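4.2 Broad fingers against narrow ones on soft food
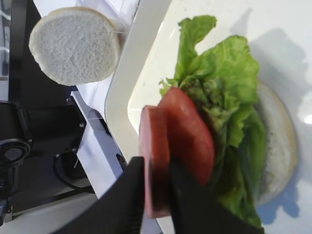

We had gone into the comparison expecting the narrow Rellholm fingers to come out ahead on everything soft, and it seems only fair to admit that at the start. They are lighter, they see more of the plate past themselves, and Ardalan Mahmoudi had already spent a good part of November tuning the grip force for them. The broad flat fingers from Omine were put on the list mostly so that we would have something to compare against.

Both pairs were run on the same arm, with the same Zestix controller and the same wrist camera, and the person guiding the arm changed over halfway through each block so that neither pair had all the practice. We kept 746 attempts in total. Of the tomato placements, 122 were made with the broad pair (Figure 1) and 72 with the narrow pair, the smaller number being our own fault – a cable came loose one afternoon and we threw out that block.

Figure 1. Wrist camera view, broad fingers. A tomato slice is held on edge between the two fingers, over the lettuce and beside a second slice. The top half of the bun lies off to the upper left.

What we had not thought enough about was how a slice behaves when it is held upright. The narrow fingers press on a small patch, and a ripe slice tends to fold around that patch and swing. The broad ones spread the same squeeze over much more of the slice, and the operators told us they felt a good deal calmer using them. The price is the view, of course. A broad finger hides part of whatever it is reaching for, and Hendrik Motaung, who guided the arm for most of the lettuce work, asked more than once for a second camera off to the side. We come back to his request in Section 5, together with the Msimang padded tips, which reached us too late for this round.

50 shares | 3 comments
Contact | Copyright | Back to top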